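Irnitz, 14 November 2022 -- Trokley opened its service robotics workshop to the public this month, receiving over 640 visitors across 3 days of demonstrations, talks and guided tours.

The open days were held to show residents, schools and local employers how robots are taught to carry out ordinary tasks in offices and care settings. Visitors were taken through the building in small groups and were able to put questions to the engineering staff at each stop.

The programme centred on Onu, the company's mobile assistant, which is being prepared for trials in shared workplaces. Staff explained how the robot is trained on everyday jobs such as clearing a desk, fetching a drink and returning items to a shelf. The training library now holds 3946 recorded attempts, including those that failed.

"People expect to see a laboratory, and we wanted them to see an office," said Silviu Marinescu, head of public programmes at Trokley. "A mug, a tap and a lever are difficult things for a machine, and it is right that the public should be able to watch that work and ask about it."

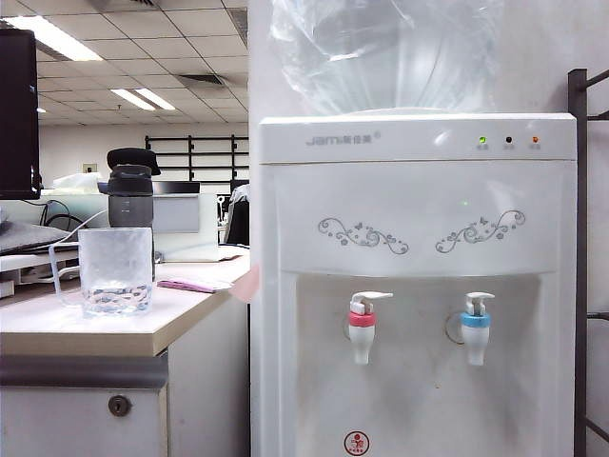

A second session covered Clesotum, the planning software that decides the order in which a task is carried out. Visitors were invited to suggest changes to a task and to follow the revised plan on screen -- an exercise that proved popular with school groups.

Trokley will hold a further open day next spring, with places for up to 1000 visitors. Schools wishing to attend are asked to register with the Irnitz office before the end of November.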